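Nitrate in Shallow Groundwater Downstream of the Virnalov Livestock Units
Student project report, Environmental Science, second year
Authors: Wiesława Rutkowska and Karthikeyan Pillai
Submitted 19th September

1. Background

The village of Bresell draws part of its household water from private wells sunk into river gravel. The land to the north has been used for pig rearing for many years, and slurry is spread on the fields in spring. Residents have raised concerns over the taste and safety of the water, and the parish asked the department whether a student group could carry out a basic survey. The project set out to establish whether nitrate levels in the wells differ according to their distance from the spreading fields, and whether levels change after spreading.

2. Sampling

Samples were taken from 17 wells, all of them less than 20 metres deep. Each well was pumped until the temperature of the water was steady, and a bottle was then filled to the brim, capped and placed in a cool box. Well owners were asked to complete a short form on the age of the well, its lining and any treatment in use. Two owners did not return the form, and their wells are left out of the comparison by lining type.
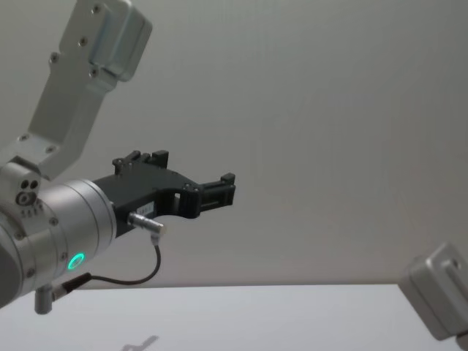 Nitrate was measured by the colour method set out in the course handbook, with a blank and two standards run before each batch. Samples were tested within a day of collection. Where two readings from the same bottle differed by more than five per cent, the test was repeated and the mean of the closer pair was used. Batch numbers were written on the bottle and again on the cap, in pencil on waterproof tape. Small markings are easily overlooked on any surface - the short row of tiny recessed marks on a silver arm joint is one instance - and the written labels were therefore made large enough to read at arm's length. In all, 175 readings were accepted.

3. Results

Wells nearest the spreading fields gave the highest readings in both rounds. In the first round, before spreading, three of these wells stood above the drinking water limit of 50 milligrams per litre. In the second round, held in April after spreading had ended, the number rose to six. Wells on the far side of the Szulc brook showed little change between rounds.

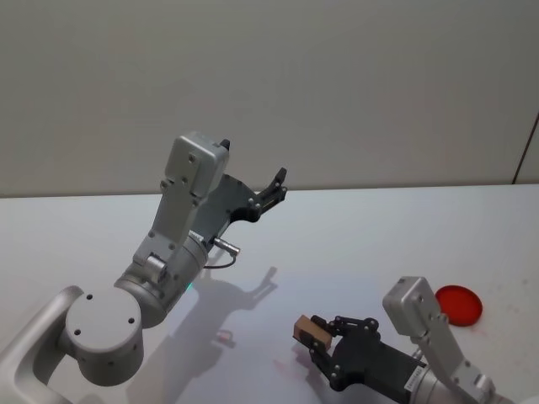
Lined wells gave lower readings than unlined wells at a similar distance, although the groups are small and the difference should be treated with care. The age of the well did not appear to matter once lining had been taken into account. One unlined well close to the brook gave a low reading in both rounds, and the authors have no firm explanation for this.

4. Limits of the work

Two rounds of sampling cannot show a trend over several years. Rainfall was heavy in the week before the second round and may have carried nitrate down more quickly than usual. Septic tanks were not surveyed - at least four properties have one within a short distance of the well - and their share of the nitrate is unknown.

5. Recommendations

Owners of the six wells above the limit have been informed in writing and advised to seek a test from an accredited laboratory. It is recommended that a further round be held in autumn, that septic tanks be mapped, and that bacteria be tested alongside nitrate. The full table of readings is held by the department office and may be consulted on request.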